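Lists > Workplace Automation > Messages > Thread view

Print this message | E-mail this message

Subject: Re: the arm on the kitting bench – what has it done to your jobs?
From: Thaís Seixas
Date: 2020-05-15

Huguette Paquette wrote:

> We pack starter kits for caravan parks and holiday rentals, mostly
> garbage bags, toothpicks, dish cloths, that sort of thing. The owner
> wants to try an arm on one bench and the packers have asked me,
> fairly enough, what happens to them. I've read plenty of brochures.
> I would much sooner hear from someone whose floor already has one.
> Did hours get cut? Who looks after the thing? And can it really cope
> with plastic that flops about?

Hi Huguette,

Your kits sound so close to ours that I laughed out loud. I run the kitting floor at Erudside and we put our first arm in last November, on the bench that does the small household packs. I've been bursting to talk about this with someone who also knows what a roll of bin liners does when you're in a hurry.

Hours first, as that's what your packers want to know. Nobody lost any. We had four people on that bench and all four are still with us, but what they do has changed quite a bit. Two stayed with the arm, one moved to goods-in (she had wanted that for years) and Teodoro Huerta went across to checking and labelling, which he likes much better than he let on at first. I did ask for it in writing before the install that the hours would hold for a year, and I'd tell you to do the same. It made every conversation afterwards easier.

The job that went is the reaching. On the old bench you leaned over the trays, picked, turned, dropped, and did it again until smoko. A normal run for us is 285 kits and by the end of one your shoulder knew all about it. Clementina Prata has been packing longer than I've been in the building and she was the loudest voice against the arm. Now she runs it! She lays out the trays, starts the run, and steps in when it fumbles. She's also got a better eye for why it fumbled than the fellow who installed it.

As for who looks after it, we do, for the day-to-day. Nicanor Cortés and Clementina did the training together, and they got a higher pay grade for it. That took some arguing. Please push for it, because minding an arm is skilled work and it's easy for a boss to treat it as standing around.

Now the floppy plastic. It's the fun part, and also where you should keep your expectations sensible. Boxes were easy from day one. Toothpick tubs were nearly as easy, being stiff and round. Garbage bag rolls were a pain for weeks. We stand them on end, one product to a coloured tray, and leave enough space for the fingers to come down either side. 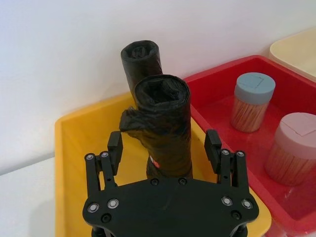
What made the biggest difference was Clementina's habit of looking out for any loose bit of bag that sticks out towards a finger, like the one on the front roll here, and turning it away before a run. It sounds like nothing, but before that we were stopping all the time, and last week we got through a run of 105 with her stepping in only twice. The colours are for us as much as anything. Anyone walking past can tell if a tray has been filled with the wrong stuff.

Things I'd do differently: I would bring the packers in before choosing the bench, instead of after. I'd also keep one hand-packing bench going for rush orders, as a person is still much faster when the list changes halfway through. And watch out for boredom. Minding the arm for a whole shift is dull, so we swap at the long break – that came from the floor, not from me.

We've done a bit over 3,000 kits on it now and I'm still chuffed every time I walk past. If your packers would like to talk to Clementina directly, she's happy to do a call. Early afternoon suits her best.

Cheers,
Thaís

Recent messages in this list
- Prena label printers and gloves
- Swapping jobs mid-shift, does anyone roster it?
- Barrera conveyor, second-hand, what to check
- Pay grades for machine minders
- Zivton trays: do the lids come separately?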